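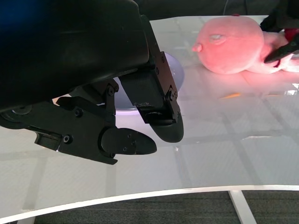
July 11, 2022
By the Tanui Workshop Page

Practice table tips for a club robot arm

Our club meets in the back half of a shared workshop in Furkholm, and most of these were worked out while getting two student teams ready for the tidy-the-table event at Tunholm in May. They should suit any school or club with a small arm and a two-finger gripper. Add your own if you have better ones.

Wipe the table first. A glossy white top shows every smear, and the wrist camera picks up smears as edges. Use a damp microfiber cloth, then a dry one. Skip furniture polish. It makes small plastic pieces slide when a finger touches them.

Check for ceiling light reflections. Stand where the arm stands and look across the top. If you see a grid of bright panels, turn off one row of lights or lay a dark cloth over part of the table. An old black tablecloth is fine if it is ironed flat and clipped at the corners. A fold will catch a fingertip.

Start with soft things. A plush toy forgives a bad grip and doesn't roll. Students who began with cups spent most of the evening picking cups up off the floor. Move on to bowls and cups once the team can lift a plush and set it down where they meant to.

Clean the finger pads. Lint from plush toys builds up on them. Wrap a strip of masking tape around your own finger, sticky side out, and dab the pads until it comes away clean. Do this with the power off. Rubbing alcohol on a cotton swab takes off anything sticky, but test a hidden spot first.

Check the screws before each session. Put a small paint-pen line across each screw head and onto the plate beside it. If the two halves of the line no longer meet, the screw has turned. Use the right hex key, and don't lean on it. We stripped two heads that way last winter and had to drill them out. 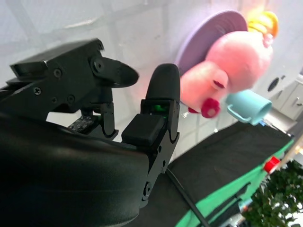

Give cables some slack, then tie them down. Run the arm slowly through its full reach before you tighten anything. Hook-and-loop ties are better than zip ties here, as you will be moving them again next week. Keep the cable off any edge where a joint might pinch it.

Practice with things lying down. A cup on its side is a different job from a cup standing up, and at Tunholm most of the cups started on their sides. Have the students try it with the handle facing the arm, then facing away.

Write the settings on paper. In our Clurko control program the grip force is a plain number from 0 to 399. We use 119 for plush and 200 for hard plastic cups. Yours will be different. Tape a card to the wall by the table and have the team change it in pencil.

Keep practice runs short. We allow 7 minutes for each team and then swap. The waiting team resets the table.

Store the objects in one lidded bin. Wash plush toys in a pillowcase tied shut, cold water, gentle cycle, and let them air dry overnight. A damp toy weighs more and the grip setting will be off.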